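Notebook, April 2026: baskets and the small-parts shelf

Spent most of the day on the baskets again. The tan wicker ones with the compartments are my favorites so far, and I'm not even a wicker person!

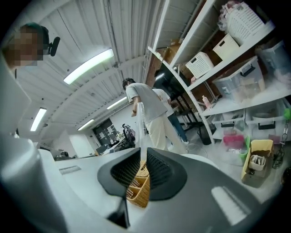
The Sudanska bench has already written under my last entry that wicker is a pain to clean once sawdust gets into the weave, and could we please line them before anything goes in. Fair point, and I'd rather hear it now than in a month. I cut a couple of liners out of the leftover Olex felt (the gray roll, bottom drawer) and they sit pretty well, except the corners bunch up. Will try notching them tomorrow.

Sorting rule for now: one kind of thing per compartment, no "misc." I know, I know, I'm the one who started the misc compartment in February. It ended up with washers, two dead markers and a key that fits nothing we own.

Weighed one fully loaded with Paracha clips and got 701 grams, which felt fine to carry one-handed. With the brass fittings it was over 1,607 and I didn't like how the bottom was bowing, so brass goes back in the metal trays. Let's call 600 the comfortable limit for everyday stuff and see if anybody complains.

Still to do: labels. The Clakonitz tags are too stiff to tie through the strands, and tape won't stick to wicker for more than an afternoon. Maybe string and plain card? I've got 78 blank cards left from the drawer labels, so I'll start with those and order more if they hold up.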